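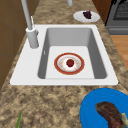
A kitchen on a screen: the Drovow open day at Mivusstead

1 June 2025
14 shares | 6 comments

The kitchen used for the main demonstration at Drovow's open day exists only in software. It has a granite worktop, a sink with an apple on a red-rimmed plate at the bottom of it, and a plate of grapes behind. The lead engineer on the project, who asked to be identified by role only, spent most of an hour with me at the Mivusstead site going over how it is used.

"The sink is the hard part," she said. "On a flat counter the arm can come in from nearly any side. In a basin you have four walls, and the tap is in the way of the wrist."

The simulator is called Hamada. Each run starts from a stored layout and a written instruction, and the control program, Miser, has to plan the movement from there. Visitors were allowed to pick the instruction from a list of 13. The one I chose was to move the apple, and its plate, out of the basin.

I asked why the food was there at all. "A plate with something on it has to stay level," the engineer said. "An empty plate you can tip on its edge and drag up the side. We want the planner to lose that option."

Miser is scored on contact force and on whether the load shifts. Time is recorded but carries little weight. The team runs 300 trials per layout overnight, with small changes to the position of each object, and reads the failures in the morning. Out of the last batch, 143 were stopped early by the force limit.

"Most of those were the rim of the sink," she said. "The planner treats it as thinner than it is – we know where the fault lies and it is a dull one to fix."

On the question of real kitchens she was cautious. Water is not modelled, and neither is grease. Fruit is treated as a rigid body. "A grape that cannot be squashed is a generous grape," she said. Tests on hardware are planned for November, using a steel sink and plastic crockery.

The site will open to visitors again after those tests.

6 comments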